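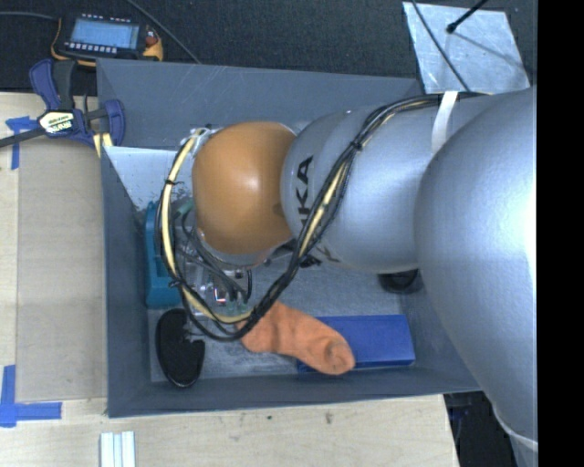
Elango Mudaliar says the scratches in the gray bins don't matter and we should quit trying to polish them out. He'd rather have the time spent on the labels, and he wants the old Skatulico bins kept in use until the walls crack.

February, 4 pm

Fine with me, mostly. The scratches on the back wall are pale and shallow and I can't catch a fingernail in them. The floor is more scuffed than the walls, same as on the others. Tried 2000 grit, used wet, on one corner of a spare bin for 10 minutes. It came up smooth but with a dull patch that looks worse than what was there before. Stopping that.

Cleaning, from now on: warm water and a drop of dish soap, cloth only. No green pads. The Trusta spray leaves a film on the floor of the bin and small packets stick to it – I had to peel one off this morning. Moved the bottle to the shelf under the sink, please leave it there.

Checked the light wooden table with the long level while I was at it. It drops 3 mm toward the window end. Put a folded card under that leg and the level reads true now. Needs a proper foot, will look in the Zevance drawer tomorrow.

Labels. The paper ones come off as soon as they get washed. Stuck a Pop vinyl label on the outside of the spare bin, high up near the rim, and left it soaking over lunch. Edges still flat at 3. If it holds through 4 washes I'll order a roll.

The walls slope a little, so a tall carton pushed up to one touches at the bottom and leaves a gap at the top. Start from the middle of the floor with those. Soft things can go at the sides.

To do: table foot, second soak, find out who has the other cloths.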